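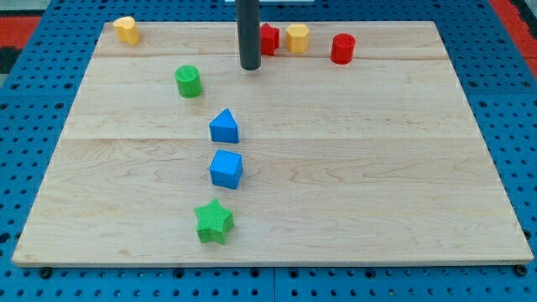

Ina Tabletop Benchmark: Set-up Guide
Section 3. Preparing the board and recording push episodes

This section covers the language-directed pushing task used in the Varnham study. Complete Section 2 (arm mounting and emergency stop check) before you begin. The Grusunthorpe and Nägeli sites follow the same steps, so results from the sites can be pooled.

3.1 What you need

Maple board, with feet
Perforated base surface
Cylindrical pushing rod with rounded tip
Block set: red star, red cylinder, yellow heart, yellow hexagon, green star, green cylinder, blue triangle, blue cube
Soft cloth

3.2 Placing the board

1. Lower the board onto the base so that its feet sit in the holes. The long edges should run parallel to the rows of holes.
2. Press down on each corner in turn. If the board rocks, lift it and reseat the feet.
3. Wipe the top with a dry cloth. Do not use polish or oil. Either one changes how the blocks slide, and episodes recorded afterward cannot be compared with earlier ones.

Note: The glue seams in the board should be flush. Run a fingertip across each seam. If you feel a step, replace the board.

3.3 Setting the rod height

1. Jog the arm to the middle of the board.
2. Lower the rod in small steps until the tip is just above the wood.
3. Save this height as "push_z" in the site file.
4. Move the rod to each corner at the saved height. The tip must clear the wood everywhere. If it touches at any corner, raise push_z and repeat.

CAUTION: Keep hands off the board whenever the arm is enabled. Press the stop button before you reach in to move a block.

3.4 Starting layouts

1. Open the layout tool and press New. The tool gives a random position and heading for each block.
2. Place the blocks to match the overlay on the monitor.
3. Stand the heart with its lobes facing up and the triangle with its ridge up. Both stars go with the five-pointed face up.
4. Press Confirm.

Blocks may start close to the rod, but the rod must not rest against one. If the overlay shows contact, press New again.

3.5 Recording an episode

1. Read the instruction on the operator screen, for example "put the blue cube, the blue triangle and the green star in a vertical line."
2. Press Start. The policy runs until it reports that it is done or the time limit is reached.
3. Mark the episode Success, Partial or Fail. Use the scoring sheet in Section 5.
4. For line instructions, lay the overlay ruler through the centers of the two end blocks. The middle block passes if the ruler crosses its top face. Gaps between blocks do not have to be equal.
5. Leave the blocks where they are and go on to the next instruction. Draw a new layout after every 10 episodes.

Note: Blocks that are not named in the instruction may be moved by the policy. This does not affect the score unless a block leaves the board. Mark such an episode Fail and add the code OB.

3.6 Repeat runs

Run each instruction 3 times, with a new layout for each run. Do not drop a run because the starting layout looked easy or hard. The published set holds 2,687 episodes, all scored under these rules.

If two scorers disagree, keep both marks in the log and flag the episode for review. See Section 5.4.

Last revised 17 Aug 2024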